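The woman who walks the Aletham bus routes

10/13/20 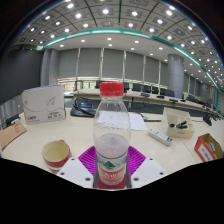

Red cap, red-and-white label: a bottle of water, nearly finished.

I'd arranged to meet her outside the old bus depot in Aletham, and she was already doing up her laces when I got there. She's walked every bus route in the district, end to end, stop by stop, and she had one more go at the number 14 in mind for the morning. Would I mind talking while we went? I said no, of course not, and then spent the first hill regretting my shoes.

"I gave up the car in April," she told me, "and I was cross about it, I'll be truthful. I sat on the bus out to Bevavden every morning with a face like a wet weekend. Then one day it just didn't turn up, so I walked it. Took me the whole morning and I was terribly late, but I saw a heron!"

That was the start of it. She did the Bevavden road again that weekend, then the 18, which goes round the back of the reservoir (lovely, but wear something with grip), and after that she couldn't leave the others alone. She's got a rule that she has to touch every stop. Not the shelter, the actual post.

"People do look at you. A chap once asked if I was checking them for the council and I said yes, because it was quicker."

I wanted to know what she carries, being a terrible overpacker myself. Hardly anything, as it happens. There's water, a cheese roll, plasters, and the paper timetable folded so many times it's gone soft like cloth. She won't use her phone for the route. "If I get it out I'll start reading my messages, and then I've missed the next stop and I have to go back."

Her favourite is still the long one out past the Genilance works, and she got quite fierce when I said it sounded dull. "It's not dull at all. You've got the allotments, then the canal, then that funny row of houses with the blue doors. On the bus you're past them before you've found your glasses."

And the worst? She didn't even have to think. The ring road stretch of the 14, which we were on by then, lorries and all, so the next bit of my notes is mostly guesswork. I do have "never again" written down, and "she says this every time".

We stopped on a wall near the terminus and she shared the cheese roll, which was kind of her. I asked if she'd ever go back to driving. She had a good long chew over that one.

"For the big shop, maybe. I do miss the boot."

Then the bus came round the corner, and I'm afraid I got on it. She waved me off and set out for home on foot.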